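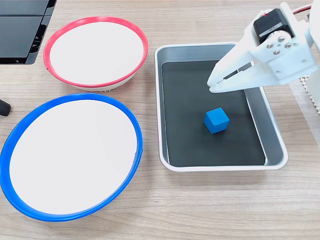
Household sorting at Kirby resumed on Monday with the kitchen shelves, and the purpose of this post is to record the method adopted. Items are grouped by use first and by color second. The bowl with the red rim and the larger one with the blue rim are to be stored together, as both are plain white inside and serve the same purpose at the table. The metal tray with the dark lining is assigned to small loose articles - at present, a single blue cube.

Shelf labels were ordered from Parri in a pack of 12, of which 11 have been applied. The remaining label is reserved for the baking drawer, which will be reviewed in August.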